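Last updated: March

Clilmont Extension Course - Interior Finishes, Unit 2
Handout: Tile layout and grout behind a cooktop

Running bond

In a running bond, each row is offset from the one below it. The offset sets how far the vertical joints move. A half-tile offset gives the strongest pattern; a smaller one hides bowing in long tiles. Start from a level line and not from the counter, which may slope. 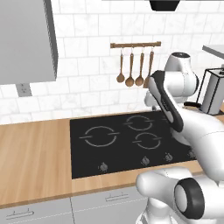
Tirta Hidayat objected that a level line leaves a tapered cut along the counter, and that on a short wall the taper shows more than the slope does. Both points are accepted. On short walls, split the error between the bottom row and the counter joint.

Grout joints

Thin joints need unsanded grout. Mix only what can be placed in 28 minutes. Hold the float at 60 degrees to spread and steeper to clear. Leave the joint between wall and counter free of grout - it takes flexible sealant.

Staggered tile with veining should be drawn from more than 2 boxes at once, so that the veins do not group.
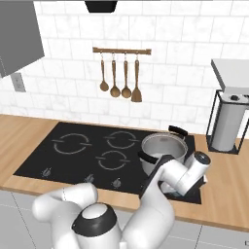 Fixtures and cutouts

Mark outlet openings before setting the row they fall in. Drill rail holes through the tile face at low speed, without hammer action, and keep them clear of the edges.

Contact: Bredura Course Office, Clilmont. Back to top
This site uses cookies. Accept / Settings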